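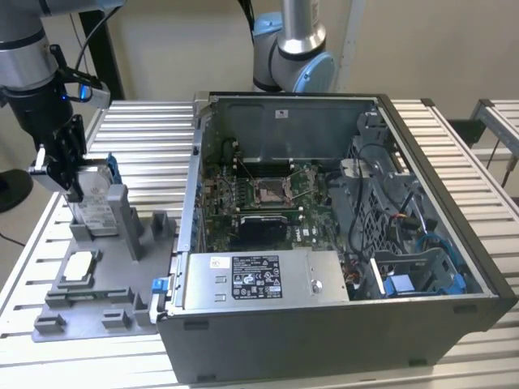
Clullow Bench Cell

Two-arm workstation plan set and parts kit for taking apart and rebuilding desktop computers

Overview

The Clullow Bench Cell is a plan set and parts kit for people who want to put two small robot arms to work on desktop PCs in a garage, spare room or shared shop. It covers the table, the arm mounts, the printed fixture tray and the starter routines. The arms themselves are not included. It was worked out at Punside, a members' workshop, and is sold through the Punside web store.

The cell is meant for one kind of job: a tower case lying on its side with the side panel off, and the loose parts going to and from a tray next to it. Hard drives and processors are the parts the tray was drawn up for. It can be adapted for other parts if you are willing to redraw the pockets.

What is in the kit

Slotted aluminum profile for the table top and uprights, cut to length
Corner brackets, T-nuts and bolts
Two arm base plates, drilled on the Masanja pattern
Printed fixture tray, gray, one piece
One pair of gripper fingers with rubber pads
Cable clips and hook-and-loop ties
Printed assembly guide and a download code for the files

What you need to supply

Two arms with a parallel gripper on at least one of them
A controller or PC that can run both arms
An emergency stop switch, wired to both arms
A fixed camera and a way to hold it
An anti-static mat or ground strap for hand work
Hex keys and a Phillips screwdriver

The tray

The tray holds each part in a known place so the arm can go back to the same point every time. Processors lie flat in a shallow recess. Hard drives stand upright in a slot at the back, which leaves the top of the drive clear for the fingers. The drive sled can stay on. Sleds with side tabs need a little more room at the edge, and the slot is open on that side for this reason.

Raised tabs keep the parts from sliding if the table is bumped. They are not clamps. A drive pulled at an angle will bring the tray with it, so bolt the tray down through the two holes in its base before running anything at speed.

If you print your own, use the settings in the file. PLA is fine. Print it flat with no supports under the pockets. Trays printed on a warped bed will rock, and a rocking tray is the most common cause of missed picks that we hear about.

The table

The top is made of parallel profiles with gaps between them. Screws that roll off the work can fall through, so put a shallow bin underneath. The slots let you move the arm bases and the tray without drilling. Once you have a layout that works, mark the positions with paint pen on the profile.

Check that the case sits flat. Some towers have feet or a raised bezel and will tilt on their side. Shim them with strips of rubber.

Gripper fingers

The fingers in the kit are for drives and other parts with flat, parallel sides. Start with a low grip force and go up until the drive no longer slips when you tug it by hand. Leave it there. Do not use these fingers on a bare processor. The Wunotano suction tip fits the same mount and is sold separately.

Setting up

1. Build the table and level it.
2. Bolt down the base plates and mount the arms. Check that each arm can reach the tray and the far side of the case.
3. Run the arm cables so they hang clear of the case through the whole motion. Loose cables catch on drive cages.
4. Wire and test the emergency stop.
5. Place the case, power cord removed, and tape off its corners.
6. Teach the tray positions first, then the positions inside the case.
7. Run the pick routine at low speed with a dead drive.

Allow 3 hours for the table and the arm mounts. Teaching positions takes longer the first time.

Working with real machines

Use scrap computers until the routines are steady. Unplug the SATA and power leads by hand before the arm goes near the drive bay. The starter routines do not handle connectors. They do not open or close processor sockets either – raise the retention bracket by hand and leave it up until the chip is in place. Never let a finger pass over an open socket at less than the clearance given in the guide, because the contacts bend easily and are hard to fix.

Keep power supplies closed. No routine in this set opens one.

Price and ordering

The full kit is $300. The plan set alone, with tray and finger files, is sold as a download. Punside members can pick up kits at the front desk. Kits ordered now go out in June.

Revision notes

Revision 2, 05/12/2020. Deeper processor recess. Drive slot moved to the back edge of the tray. Base plate holes changed to the Masanja pattern. Owners of the first version can download the new tray file with their original code. The old base plates will still work with the new tray.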